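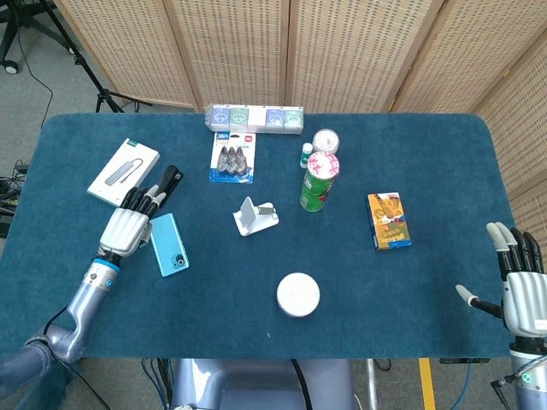 Karppinen Robotics · Manipulation Software Team

# Clotodix 2

Clotodix is our grasp planner for two-armed robots with humanoid hands, and version 2 is the one we've wanted to show people for ages! It takes the head camera view, splits a cluttered table into separate objects, and gives each hand its own ranked list of grasps. Flat things like a phone lying face-down are scored along with boxes, canisters and shrink-wrapped packs, all in the same pass.

**New in this version**

- Replanning in 45 ms when an object shifts
- 104 hand shapes in the stock library (up from 94)
- Arm assignment you can override per object
- Grasp previews in Modell, our desktop viewer

The previews are my favorite part. You drag a fingertip, the planner reworks the rest of the hand, and you can save the result as a new shape.

Runs on Linux, with Python and C++ bindings. Sondura users can keep their old config files; only the `hands` section needs editing.

Setup questions: Hertta Jääskeläinen or Mattes Rieger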